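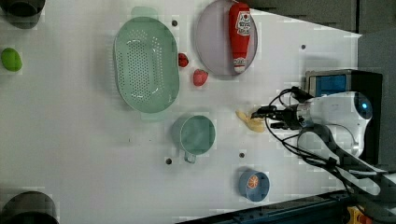
Print this article | E-mail this article

Bollunness lab splits arm purchase over two budget years

The Brellcombe robotics lab at Bollunness will buy its next tabletop arms in two stages, under an equipment plan approved on Monday. The plan sets aside $157,000 for hardware, spare parts and service. One arm is to be ordered in September and the second in the following budget year, provided that the first passes acceptance.

Grippers are listed apart from the arms for the first time. Under the old purchasing rules a gripper was treated as an accessory and had to come from the arm supplier. The new plan lets the lab take separate quotes for fingers, pads, wrist cameras and cabling, and allows a change of gripper without reopening the main order.
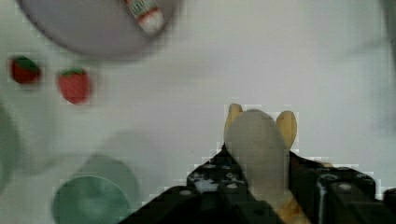 Gripper fingers holding a toy figure, with a plate and toy strawberries on the table.

Prenska, which submitted the lower of the final quotes, will supply the first arm, its controller and a mounting rail. Installation is included in the price. Training is not, and has been moved to the lab's operating budget along with software licenses for Phí, the scheduling package already in use at the site.

Acceptance will be based on over 102 hours of logged tabletop handling, using household items of mixed size and shape. Time spent on calibration or waiting for an operator does not count toward the total. A fault that requires a part to be replaced restarts the log.

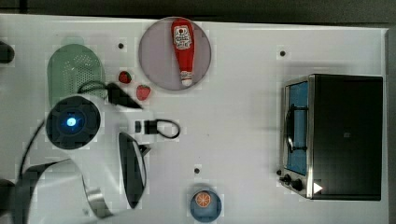
Cabling is the largest of the smaller items. The plan calls for a full spare set per arm, stored on site, and for connectors that can be changed without removing the wrist. Replacement finger pads are budgeted by the quarter - the lab had been buying them one order at a time, with a separate shipping charge on each.

No money is set aside for new tables. Existing work surfaces will be kept, and the supplier must confirm before delivery that the base fits the current mounting points. 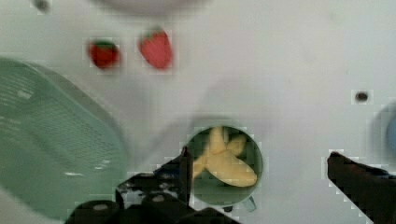 The service contract covers parts and remote support but leaves out damage from collisions, which the lab will pay for from a reserve. Any reserve left at the end of the first year carries over to the second order. Quotes for the second arm will be requested again in full, and Prenska's price for the first is not binding on it.

Contact the newsroom | Copyright Bollunness Equipment News. All rights reserved. | Back to top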